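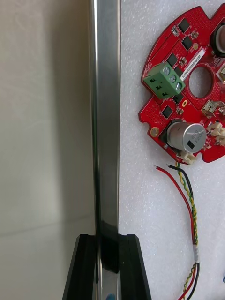

**Abbildung 3:** Blick der Handgelenkkamera auf den Arbeitsplatz: links die Metallstange zwischen den schwarzen Greiferbacken, rechts die rote Platine mit grüner dreipoliger Schraubklemme auf weißem Schaumstoff, darunter die freien Leitungsenden.

### 4.3 Der Fehler mit der spiegelnden Stange

Jetzt zu dem Teil, den ich beim Schreiben am längsten vor mir hergeschoben habe. Bis März lief unser Aufbau recht ordentlich, und ich war, das gebe ich gern zu, schon ein bisschen verliebt in die Kurven aus Abschnitt 4.2. Dann haben wir die Prüfspitze in der Greifzelle (bei uns im Labor heißt sie Kollova, der Name ist irgendwann hängen geblieben) gegen eine blank polierte Stange getauscht, und von da an ging es bergab!

Die Aufgabe selbst blieb gleich. Der Greifer hält die Stange senkrecht, fährt die drei Schrauben der Klemme nacheinander an und setzt jeweils kurz auf. Die Position der Schraubenköpfe schätzt das Sichtmodul allein aus dem Bild am Handgelenk. Von 70 Durchläufen mit der neuen Stange haben wir 17 abgebrochen. In 12 davon setzte der Arm neben der Klemme auf der Platine auf, in den übrigen fünf löste vorher der Kraftwächter aus. Mit der alten, matten Spitze hatten wir bei gleich vielen Durchläufen keinen einzigen Abbruch dieser Art.

Mein erster Verdacht war natürlich falsch. Ich dachte an die Kalibrierung, also an die Transformation zwischen Kamera und Flansch, und habe Kobina Kyei damit einen ganzen Nachmittag lang beschäftigt (Entschuldigung noch mal). Die Werte stimmten. Danach hatten wir die Leitungen im Verdacht. Rot, Schwarz und das verdrillte Gelb-Grün laufen ziemlich dicht an der Platine entlang, und ein Kabel, das am Greifer hängen bleibt, kann so ein Board ja durchaus verschieben. Also haben wir 43 der aufgezeichneten Läufe Bild für Bild durchgesehen, darunter alle 17 Abbrüche. Verschoben hat sich die Platine vor dem Aufsetzen in keinem davon.

Auf die Stange selbst kam schließlich Salamatu Wumbei, und zwar mit einem Stück mattem Klebeband. Wer sich Abbildung 3 ansieht, findet am linken Rand der Stange einen fast weißen Streifen und weiter rechts graue Bänder, in denen sich die Umgebung weich spiegelt. Diese Bänder wandern, sobald sich der Arm bewegt. Unser Sichtmodul maskiert das Werkzeug aber mit einer festen Schablone, und die war noch für die schmalere alte Spitze gezeichnet! Ein Teil der Reflexe lag also außerhalb der Maske und wurde munter als Bildmerkmal mitverfolgt. Bei langsamer Fahrt fiel das kaum ins Gewicht. Bei schnellen Anfahrten zog die Schätzung in Richtung Stange, und der Arm korrigierte brav einen Fehler, den es gar nicht gab.

Mit abgeklebter Stange und alter Schablone verschwand das Problem in den ersten Versuchen, mit blanker Stange und neu gezeichneter Schablone ebenfalls. Die zweite Lösung haben wir behalten. Das Klebeband verrutscht nämlich im Greifer, und dann fängt man sich den nächsten Versatz ein.

Bleibt die Sicherheitsfrage, und die finde ich unangenehmer als den Fehler selbst. Der Kraftwächter war auf die Schraubenköpfe eingestellt, die einiges aushalten. Eine Platine mit kleinen SMD-Bauteilen daneben hält deutlich weniger aus. Der Grenzwert war also für den Erfolgsfall gewählt, und wir haben beim Werkzeugwechsel schlicht nicht darüber gesprochen. Augustina Quansah hat daraufhin zwei Schwellen eingebaut: eine niedrige, die während der gesamten Anfahrt gilt, und die bisherige, die erst freigegeben wird, wenn die Schätzung über mehrere Bilder ruhig bleibt. Außerdem verlangt die Steuerung nach jedem Wechsel eine neue Werkzeugmaske und fährt ohne sie gar nicht erst los.

Offen ist, was bei spiegelnden Teilen im Arbeitsbereich selbst passiert. Der liegende Elektrolytkondensator unten an der Platine hat ja auch ein silbernes Gehäuse, und den deckt keine Werkzeugschablone ab. In unseren Daten sehe ich dort bisher keinen Versatz, aber darauf ausgelegt waren die Versuche nicht. In Abschnitt 5 komme ich beim zweiten Versuchsaufbau darauf zurück.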